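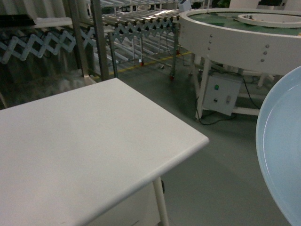
Der Rundtisch mit grünem Band in der Packhalle, links davon die ausziehbare Rollenbahn.

Packhalle in Ultstead nimmt Rundtisch in Betrieb

Ultstead. Der Versandbetrieb Sarmiento hat am 13. Mai seine umgebaute Packhalle im Gewerbegebiet Ultstead wieder geöffnet. Zur neuen Ausstattung gehören ein Rundtisch mit umlaufendem Band, eine ausziehbare Rollenbahn und mehrere weiße Arbeitstische. Die Halle war seit Februar nur eingeschränkt nutzbar, die Sendungen gingen in dieser Zeit über das Lager am alten Güterbahnhof.

Der Rundtisch dient als Puffer zwischen Kommissionierung und Verpackung. Kleinteile werden auf das grüne Band gelegt und kreisen dort, bis am Packtisch Platz ist. Bisher standen die Waren in Kisten auf dem Boden und mussten einzeln heraufgehoben werden. Geschaltet wird die Anlage an einem weißen Kasten am Gestell, unterhalb des Rings.

Die Rollenbahn hinter den Tischen kommt ohne Motor aus. Sie hat seitlich ein Scherengitter und lässt sich je nach Auftragslage auseinanderziehen oder zusammenschieben. Da sie auf kleinen Lenkrollen steht, kann sie für die Reinigung der Halle zur Seite gefahren werden. Fertig gepackte Kartons laufen darüber zur Waage und weiter zum Tor.

Nach Angaben des Betriebs sollen in der Halle künftig bis zu 200 Sendungen am Tag verpackt werden, vor dem Umbau waren es höchstens 100. Verschickt werden vor allem Haushaltswaren und Zubehör der Marke Zuvora, dazu Ersatzteile für Kunden in der Region. Bestellungen, die bis mittags eingehen, sollen innerhalb von 48 Stunden beim Empfänger sein.

Den Umbau hat die Firma Breltar geplant. Erneuert wurden auch der Bodenbelag und die Beleuchtung - beides war nach einem Wasserschaden im Winter ohnehin fällig. Die Kosten trägt Sarmiento zum größten Teil selbst, einen Rest übernimmt die Versicherung. Eine Summe nannte das Unternehmen nicht.

Noch nicht abgeschlossen sind die Arbeiten an der Laderampe. Bis sie fertig ist, werden die Lieferwagen über die Hofseite beladen. Anlieferungen sind deshalb vorerst nur vormittags möglich. Kunden, die ihre Ware selbst abholen, benutzen weiter den Eingang neben dem Büro. Die Abholzeiten bleiben unverändert, ebenso die Telefonnummer der Ausgabe. Das Lager am Güterbahnhof wird noch bis zum Ende des Sommers für Retouren genutzt und danach an den Vermieter zurückgegeben.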